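Bin notebook, packing bench side
March, entry started 7:40

Picking up from the last entry. The Satard order is still open and the small goods are still not sorted the way we said they would be. I spent the first hour going through the overflow shelf and writing down what is left of the bathroom and hair items, so the next person does not have to pull every carton again.

Hairbrushes first. We have two kinds in stock, the flat paddle ones from Unov and the round ones with bristles all the way around the head. The flat ones stack and give no trouble. The round ones roll until the handle stops them, and they end up at whatever angle they like. In the plastic totes they slide down to one end and the bristles catch on the mesh bags. I moved a carton of them over to the metal bins to see if they behave better on a hard floor. They do, mostly. They come to rest sooner and the bristles have nothing to grab.

Stock number on the round brush carton is 3302. The label on the shelf said 318, left over from the soap dishes. Relabeled.

Wrote up the metal bins while I was at it. They need a cleaning. The floors are scuffed all over and there is fine grit in them that shows up on anything light colored. A dry brush takes off most of it. A damp rag smears it and then you have to wait. For the bristle items the grit matters more than for bottles, so bins for brushes get wiped out at the start of the shift and not when somebody remembers.

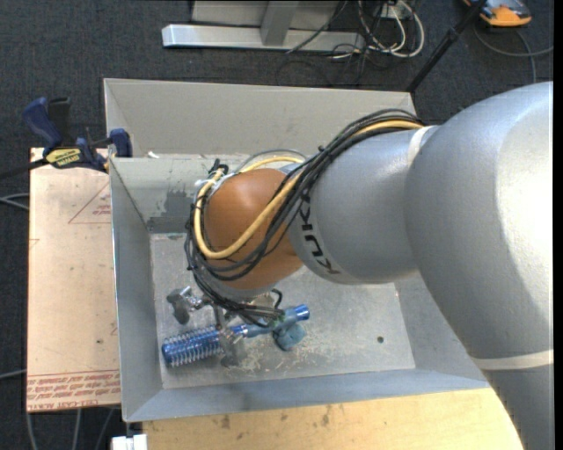
The other thing with the round brushes is what goes in next to them. Small loose pieces end up against the handle and are easy to miss, more so when the colors are close. Blue on blue-green is the worst. I went through three cartons of returns and found small pieces left behind in two of them, both times with a blue brush. For now: one brush per bin, small pieces in their own tray, and check the bin floor before it goes back on the rack. If the order calls for both, the small piece goes in a bag.

Tried the Sokol bags for this, the short ones with the fold-over top. Good size for clips and sponges. Too short for any brush, the handle sticks out and the top will not close. The long ones fit but we are low. There are 998 on the count sheet and the Satard order alone will take most of that. Put in a request for 4000, which should carry us into summer if the returns stay where they are.

11:15. Went back to the bristle question. The cartons come packed with all the heads at one end, so the ones at the bottom get pressed flat on one side. Left six of them out on the bench overnight last time and they had mostly come back by morning. Two had not. Those are set aside with a strip of green tape on the handle. Do not ship the green tape ones. If we can get Urkard to alternate heads and handles in the carton this goes away, and it would also let them get another row in. Drafted a note to them, it is in the outgoing folder, needs someone else to read it.

Gray bins versus plastic totes, where it stands:
Brushes, round: gray bins.
Brushes, flat: either one.
Combs: totes. They are hard to get a finger under on bare metal.
Soap dishes: totes, they chip.
Sponges and anything soft: tray, then bag.

1:30. Wiped out four bins and put them on the lower rack. The scratches do not come out and I stopped trying. Ran a fingertip over the worst one and there is no raised edge, so it is fine to use.

Still to do: finish the count on the overflow shelf, second carton of round brushes, new labels for the lower rack. The label printer is out of the wide roll. There may be one in the cabinet by the sink, did not look yet.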